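Wekow Rim Set: data card and read-me

Hello, and thank you for taking a look at the Rim Set! This page explains what is in the release, how we recorded it, and where we think it is weak. It was written by Muthoni Mutiso with a good deal of help from Kaja Uibo, who looked after the recording and checked the labels, so if a sentence starts wandering you may blame Muthoni and if a number is right you may thank Kaja.

What the set is for

We wanted to know how well a learned policy can pick up a thin, round dish by its edge, with one finger over the dish and the other outside it. A plate gives a two-finger gripper very little to hold on to, and most of the edge looks exactly like the rest of the edge, so a policy that has only learned "go to the middle of the object" tends to push the plate along instead of lifting it. The set grew out of that one annoyance (we had lived with it for months) and it still shows.

There are 1,996 episodes in all. Each one comes with wrist camera video, video from a fixed camera, joint positions, the gripper opening, and a short written instruction such as "pick up the plate by the rim" or "put the carrot on the plate."

The wrist view

For rim grasps, the wrist camera matters most. What we label as the "straddle" is the moment when the fingers are open and the rim passes between the two tips, and we mark it by hand in every plate episode. The labelers were asked to go by the tips alone and to ignore how far the rest of the hand had turned. A pale plate can also pick up a streak of glare, and we left those recordings in, as a policy that is going to live in somebody's home had better get used to them.

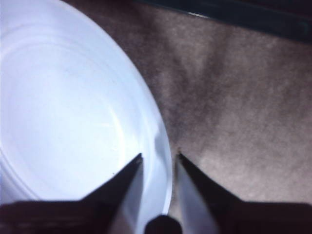 How the recordings were made

Every episode was driven by a person using the Preleo hand controller. Operators were given the instruction and a time limit of 70 seconds, and were otherwise free to go about it in their own way, which we think is a nice thing about the set, though it does make the paths rather varied. Some people come down on the rim from straight above, and others sneak in from the side.

Episodes that ran out of time are kept and marked "timeout" in the outcome field. Please don't throw them away before you've had a look! Many contain a perfectly good approach followed by a fumbled close, and our own grasp detector got better once we trained it on those too.

The fixed view

Our table layouts mix a dish with other things, so that the plate has to be found before it can be grasped. One layout we come back to again and again has a wicker basket holding a potato and a carrot, with a blue plate partly over a black tray.
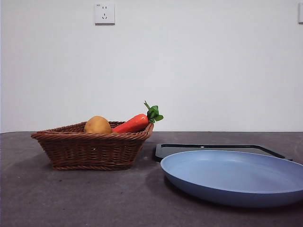
The fixed camera sees the plate at a low angle in this layout, so it comes out as a broad ellipse, and part of it runs past the right edge of the image. Our first rim estimator, which fitted a whole ellipse to everything, did badly on such views. The newer one, called Etton in the code, fits only the arc it can see and passes along how sure it is.

Results so far

With both cameras, our baseline policy lifted the plate in nearly 14 of every 20 trials. With the fixed camera alone it did noticeably worse, mostly by closing short of the rim. We haven't tried depth input yet and would love to hear from anyone who does.

Known problems

The instructions are in English only. In 2 of the recording batches the gripper opening lags behind the video by a few frames; these are flagged in the batch notes, and Kaja's alignment script will shift them for you if you run it before training.

If you find a wrong label, please send us the episode number and a line or two on what you saw. Kaja is collecting corrections for the next release, which we hope to have ready in September.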